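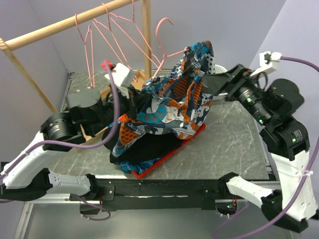
What happens to the nutrients in urine once it enters a shared sewer? Most of the nitrogen and part of the phosphorus is removed at the treatment plant, at a cost in energy and chemicals, and the remainder leaves with the treated water.

3.2 Separate collection in the Hillum building

The Hillum building has 40 apartments on a single riser shaft. Before the refit, all wastewater left through one pipe. During the refit a second, narrower pipe was placed in the same shaft and connected to urine-separating toilets on every floor. The toilets were the Mostix model, which has a front outlet for urine and a rear outlet for everything else. The front outlet uses no flush water. The rear outlet uses a normal flush.

The narrow pipe drains by gravity to a closed tank in the basement with a volume of 300 liters. When the tank is nearly full, a float switch starts a pump that moves the contents to the treatment unit in the next room. We placed a flow meter between the tank and the pump and a second meter on the cold water supply to the toilets.

Pipe slope was the main design problem. Urine left standing in a pipe forms a hard scale, mostly struvite and calcium phosphate, and a narrow pipe closes up quickly. The horizontal runs on the lower floors could not be given the slope we wanted without lowering the ceilings, so access caps were fitted at each bend. The caps were opened in October and the pipe was cleaned with a weak citric acid solution. Scale was heaviest at the first bend after each toilet and light in the vertical pipe.

3.3 Treatment

The treatment unit follows the Sasaki layout, with a biological stage first and evaporation second. In the first stage bacteria turn part of the ammonia into nitrate, which lowers the pH and keeps the remaining nitrogen from escaping as gas. The second stage removes most of the water. Condensed water goes back to the toilet cisterns, and the concentrate is stored for use as fertilizer.

The biological stage was slow to start. Sludge from the Trotudton plant was used as seed material, and it needed a gradual rise in urine strength before the process was stable. Feeding too fast caused nitrite to build up, and on two occasions we stopped the feed until the level dropped.

3.4 Resident survey

A paper survey was left at each apartment, and 66 residents returned it. The most common complaint was cleaning - the ridge between the two bowls collects dirt and a standard brush does not fit it well. Smell was mentioned less often, and mainly by residents whose front outlet valve was later found to be worn. Households with small children reported that the children sat too far back for the front outlet to work.

Over the study period the basement meter recorded 1696 liters. Leaks at the pump seal were caught in a tray and are not included in this figure.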